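Home | Journal | Archive | Notes on Method | Contact

On Keeping a Household Inventory

Readers of this journal will be aware that the past several entries have concerned the move from Caron to the smaller house in Pudness. The present entry sets out the matter of the household inventory, which was begun in March and has now reached a state in which it can be used. Several correspondents have asked how it was arranged, and it seemed more practical to answer them together.

The inventory was first required by the insurer. The policy held in Caron had been written on a general estimate of contents, and the new policy asked for a schedule of items above a stated value, together with a statement of the remainder by room. I had no such schedule. I had a folder of receipts, a good number of them faded past reading, and a notebook in which purchases had been entered with care for two years and then not at all.

The first attempt was made in a spreadsheet, with a column for the item, the room, the date acquired, the price paid, the present condition and the place of purchase. It was abandoned after one evening. The date and the price were unknown for the greater part of the contents, and the empty cells gave the whole record an appearance of neglect that discouraged further work. The second attempt used index cards, and it is the one that survives. A card with three lines filled in looks finished. I had not expected that to matter as much as it did.

Each card carries the name of the item, the room in which it is normally kept, and one line of remarks. Where a value is known it goes in the upper right corner in pencil. Where it is not known the corner is left blank and no guess is entered. The insurer was consulted on this point and replied that a blank was acceptable for any item valued under 200 dollars, provided the room total was signed.

The cards are held in a steel drawer purchased at the Rallik sale rooms, and they are divided by room. I considered dividing them by kind of object, as a museum would, and spent the better part of a Tuesday reading on the subject. Division by kind is superior for study. Division by room is superior for a claim, as a claim generally concerns a pipe or a roof and therefore a room. The question was settled on those grounds.

Certain classes of object gave difficulty, and the household's containers gave the most. Boxes, tins, crates, baskets and jars are seldom bought as possessions in their own right. They arrive with something in them, the contents are used, and the vessel remains. They then move from room to room more freely than anything else in the house, and a card that assigns one of them to the pantry will be wrong within the season. The rule adopted is that a container is entered under the room in which it is found on the day of the count, and that its contents are entered separately.
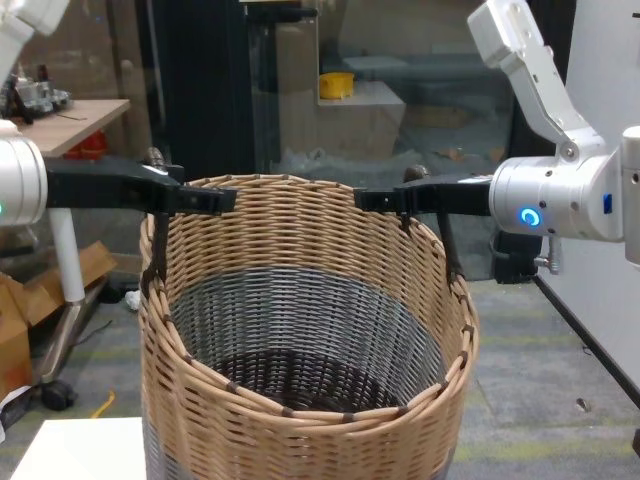 This rule has one consequence that should be stated. A container and its contents may appear in different divisions of the drawer once either has been moved, and the cards must then be corrected by hand. I have set aside an hour at the end of each quarter for corrections. The first such hour was sufficient. The second was not, owing to the arrival of the shelving, and ran on until after supper.

Books presented a different problem. It is not reasonable to write a card for every volume, and the insurer does not ask for it. The shelves were therefore numbered, and one card was written for each shelf, giving its general subject and naming any volume that would be difficult to replace. There are seven such volumes, among them the county survey with the folding maps and the bound run of the Prurum almanac, which lacks its final year. I should be glad to hear from any reader who knows where a copy of that year may be had. The condition of the binding is of no concern.

Linens were counted by the shelf as well – a method I do not recommend. Sheets of different sizes look alike when folded, and the count had to be repeated with each one opened out on the bed. The cards now record the size on the first line, and a small cloth tag has been sewn to the corner of each sheet to match. The sewing took longer than the whole of the kitchen.

Papers were left until last and remain incomplete. Five boxes of correspondence came from the attic in Caron, and they have been entered only as boxes. I do not intend to read them for the purposes of an inventory. If they are ever to be put in order it will be a separate undertaking, with its own drawer.

A few practical remarks may be of use to those starting out. The cards should be written in the room itself and never from memory. Pencil is preferable to ink in the value corner and ink is preferable everywhere else. A second copy of the schedule should be kept outside the house; mine is with the bank in Pudness, and is replaced each year when the policy renews. Work should stop at the end of a room, even if the evening is young, as a room left half counted must generally be counted again.

One correspondent asks whether the exercise has led me to part with anything. It has, to a modest degree. In writing the remarks line I found that for certain objects I had nothing to remark, and several of these were sent to the sale rooms with the surplus chairs. Their cards have been kept, with a line drawn through them, at the back of the drawer.

The next entry will return to the question of the garden wall, on which the surveyor's letter has now been received.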